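Gripper Care Group, Callitz workshop
Minutes of the August meeting, 10:00 a.m.

Present: the bench team, the folding group and the two visitors from Grustar.
Apologies: the Kolář office, who sent written comments.

1. Last minutes
Agreed with one correction. The spare pads were listed under shelf 8, and they live on shelf 10. The label has been changed.

2. Hand-held grippers, pad wear
The bench team went through the pads that came off last month and everyone was really pleased with how they looked. The blue surface holds its texture well at the center and goes smooth first at the outer corner, on the side that meets the cloth. Clothes with thick seams are the hardest on it. Denim was mentioned by nearly everybody!

Agreed: pads are swapped in pairs from now on, even when one still looks good. A new pad across from an old one pulls thin fabric sideways, and the folding group could tell straight away which units had been done singly. Old pads go in the tray by the sink, marked with the unit number, so the bench team can keep comparing.

3. Cleaning
Fleece lint is still the main nuisance. It packs in behind the pad and around the rivets, and then the jaw closes a hair short. The soft brush works. The damp cloth is fine for the pads but is to be kept off the pivots. One member asked about compressed air, and the answer was no — it drives the lint deeper in.

4. Pivots
Unit 2132 came back with a stiff left jaw. It was taken down on the bench, wiped, given one small drop of oil at each pivot and put back together, and it now closes as sweetly as any of the new ones. The bench team offered to show the job to anyone who wants to learn, and most hands went up. One drop is plenty. Two of the returned units had oil all the way down to the pad.

5. Closing check
The Fomen checklist was tried on every unit for a month and people like it. The order is: look at both pads, open and close slowly, close on the test strip, pull the strip. If it slides, back to the bench. The test strip stays at 125 mm, cut from plain cotton. Kolář had asked in writing for a second strip in something heavier. Agreed to try denim and lace side by side, because those two behave so differently under the same squeeze.

6. Grustar visitors
They brought a softer pad for us to try. It felt lovely in the hand and there was a lot of interest, but it needs a run on real clothes first. Folding group to take one pair and write down how it does on waistbands and trims.

7. Actions
Bench team: pairs of pads bagged and labeled, pivot session set up.
Folding group: trial of the soft pads, notes to the bench team.
Checklist: add a line for lint behind the pad.

8. Any other business
The good screwdriver is missing again. Please look in your bags.
Gathered elastic came up just before we finished, and it deserves proper time at the next meeting. The folding group finds it best to come at a ruched waistband with the jaws wide open and close slowly, and they would like that written into the handling notes next to the pad section. 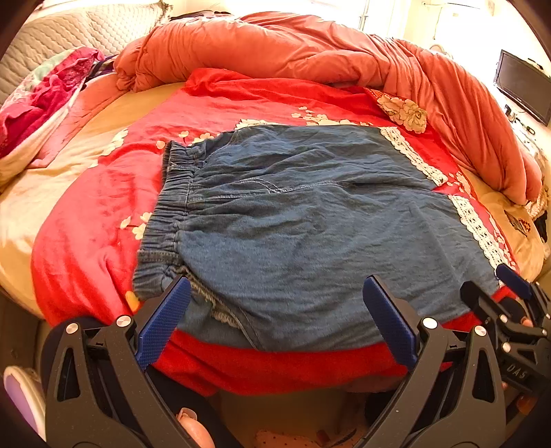

The bench team will draft the wording and pass it around before then, with a space left for comments on lace trim, where opinions still differ on how close to the edge a pad should sit. Meeting closed at 11:25 a.m.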